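Search tickets Search All queues Go

Ticket 1193 - Basket task, hands inside the line while arm enabled
Queue: Cell safety / Lullano bench
Status: open, waiting on Vatis
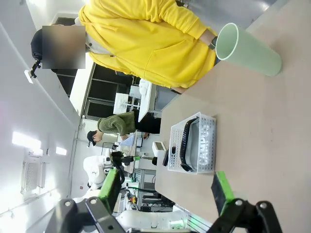 Heather Tipoki: Before anyone touches settings, which version of the bench rules are you working to? The November one says no hands on the table between enable and release. The old one only said "keep clear", which people read however they like.

09:40 Old one. Printed copy by the door never got swapped. Swapped now, old one binned.

09:55 Rule as it stands, pasting so we stop arguing:
- objects get placed or moved with the arm in hold, not just paused
- person nearest the table calls "clear", operator repeats it back
- sleeves and cords tucked in, watches off
- gripper pads checked before first run, and after any drop

Watch rule not being kept, wrist in the picture has one on. Reminder sent to all.

10:20 Checked hold vs pause. Pause leaves the drives live on the Kornix controller, light stays the same colour for both. Thats the real problem imo. Can't tell from the table which one you're in.

10:45 Tried the speed cap. Was set to 700, supposed to be 3 figures lower than the default of 2000?? Note makes no sense, whoever wrote it please explain. Left at 700.

11:10 Heather again: leave the cap alone. It isn't the fix. If someone can reach the basket with the drives live, slower only means a slower pinch. Sort the hold light first, then ask whether two people need to be on that side at all.

11:30 Fair. Asked Waweru for a seperate lamp on the hold signal. They say the output is there, needs wiring and a line in the config. Part on order.

13:15 Until lamp fitted: operator says "hold" out loud and keeps a hand on the stop. Nobody reaches in on a pause. Taped a note to the operator screen.

14:05 Ran it that way 3 times. Fine, bit slow. One person forgot to repeat "clear", run stopped and restarted.

14:30 Still to do
- lamp (Waweru, Monday)
- Vatis to confirm pause behaviour in writing
- fix or delete the note on speed cap
- same check on the other benches

Not closing till lamp is in.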